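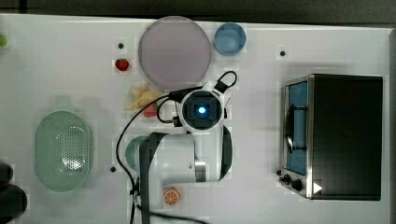
4/18/21 Play kitchen table, notes

Current spread: lavender-pink plate, small light-blue bowl, pale green colander, strawberry, half orange, the yellow banana-ish piece. Black toaster oven stays on the right side.

Dace wants the fruit to end up in the colander and the plate left clear. Fine by me.

Colander is part of the Wemgate set, box 48. The lid of that box is split, tape it.

To do: ask Valdis if the second orange half is still at Lellthorpe. Update the item list, last touched in November.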